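Clearing a Shared Dining Table
Project report, June
Jeferson Bittencourt, Tainá Miranda
Advisor: Elaine Quintana

1. Purpose

Our project looked at how a dining table that is also used for baking gets put back in order. We wanted a clearing routine that a new person could follow from one printed page. We chose small kitchen and table items and worked on a polished wooden table with a basket, a plate and a rolling pin. 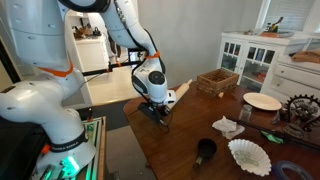
2. Method

We ran 20 trials over the project, most of them on Friday mornings. Each trial had a time limit of 300 seconds. Paper items went first, then glass, then dishes. The rolling pin was left for the end.

Marlene Brandão kept the times. Jailson Bezerra reset the table between trials using a list taped to the wall. We tried two layouts, one with the basket near the edge of the table and one with it farther back.
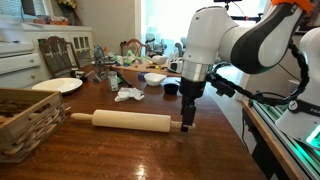
The list had to be rewritten after the first week. It said "put small things away" and each of us read that differently. The second version named every item and gave it a place.

3. Results

Both layouts could be finished inside the limit. In 3 trials the rolling pin rolled before it was picked up and the time had to be taken again. A folded towel under the barrel fixed this.

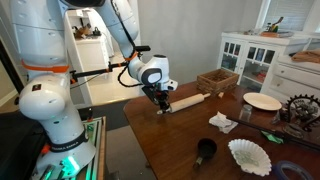
Figure 3. Rolling pin lying diagonally on the table, with the basket and plate toward the back.

4. Remaining work

The printed page still needs a line for crumbs. Tainá will also repeat the second layout with a heavier rolling pin.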